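Collecting Demonstrations for a Bedroom Tidying Task with a Two-Armed Robot

Project report, second semester
Rindgate student project, robot learning group

1. Background

Our project looks at how a humanoid robot can learn to put small objects into a container when the objects lie on a soft surface. Most of the practice data we found in the course material was gathered on hard tabletops. A mattress gives way under the hand, so the height of the object changes as soon as the fingers touch it. We wanted a set of examples where this effect is present in every recording.

The goal for the semester was limited to data. Training was planned only to the point where we could check that the recordings load correctly and that a small model can fit them. A full evaluation on the robot was left to the group that continues in July.

2. Task definition

One episode consists of a single object and a single container. The object starts on the mattress. The operator moves the robot hand to the object, closes the fingers, lifts, and releases over the basket. The episode ends when the hand is open and clear of the basket rim. If the object rolls off the bed the episode is stopped and marked as failed. Failed episodes are kept in a separate folder and are not used for training, but we did not delete any.

Each episode has a short text instruction. We used 3 phrasings for the same action so that the model would not depend on one exact sentence. The phrasing was picked by script before the episode and shown to the operator on the control screen.

3. Workspace and recording

The room is furnished like a small bedroom. Furniture was left in position between sessions, and the robot base was returned to tape marks at the side of the bed. The overview camera was fixed for the whole project. Joint positions, hand commands and images are written to one file per episode by a logging tool we named Flollport. It started as a script for a different course and was rewritten twice during this project, mainly to fix dropped images.

Control was by teleoperation. The operator wears a tracked glove and the motion is mapped to the arm with a scaling factor. Wrist rotation is mapped without scaling. For the first sessions we also scaled the wrist, and the operators had trouble turning the palm down toward the mattress - those sessions were repeated. 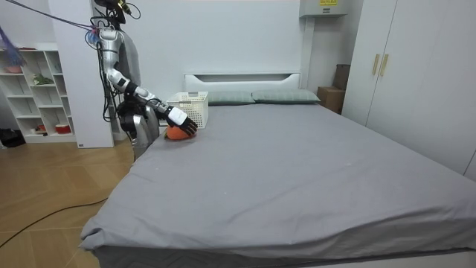

Figure 1. Robot hand on the orange object, with the basket near the head of the bed.

The contact phase was the hardest part to record well. With a round object on a fitted sheet there are two common errors. If the hand comes in too high, the fingers close over the top and the object slips away. If it comes in too low, the palm pushes the object into the mattress and the fingers cannot get under it. Operators were told to come down slowly, accept light pressure, and close the fingers before lifting. We did not use force sensing, so the only information on pressure is the difference between commanded and measured joint positions.

4. Start positions

Start positions for the object were taken from a printed grid. The grid was laid on the mattress, the object was placed, and the grid was removed before recording. Positions close to the basket were included on purpose, although they are harder because the basket wall limits how the fingers can open. The basket itself was shifted by a small amount after each block of episodes.

5. Amount of data

We recorded 1132 episodes in total. Of these, 132 were marked as failed by the operator or rejected during review. The remaining 1000 form the training set. Review was done by a second student who watched the overview video at double speed and checked that the instruction text matched the action. The most frequent reasons for rejection were missing images, a late start of the recording, and the basket being knocked over.

Files were stored on the shared server under the project name Larano. An early problem was that the hand and camera clocks drifted apart during long sessions. We now restart both loggers after each block. Older episodes were corrected by aligning the first visible hand motion with the first change in the joint data. The correction is stored as an extra field and the raw time stamps are unchanged.

6. First training check

A small imitation model was trained on the accepted episodes with the overview image, the joint positions and the instruction text as input. After 2793 training steps the loss on the held-out episodes stopped going down. Predicted arm paths follow the recorded ones closely during the approach. The finger closing time is less stable - in many held-out episodes the model closes the hand too early. We think this comes from the operators, who wait for different lengths of time after first contact.

7. Open points

The single overview view is often blocked by the arm or hand during the grasp. A wrist camera would help, and the Zalewska mount from the workshop should fit after drilling two new holes. The glove calibration has to be repeated for each operator and takes too long. The sheet was not pulled tight before every block, so wrinkles differ between sessions and are not labeled. The next group should also decide if pressing time at contact should be fixed by a written rule before recording continues.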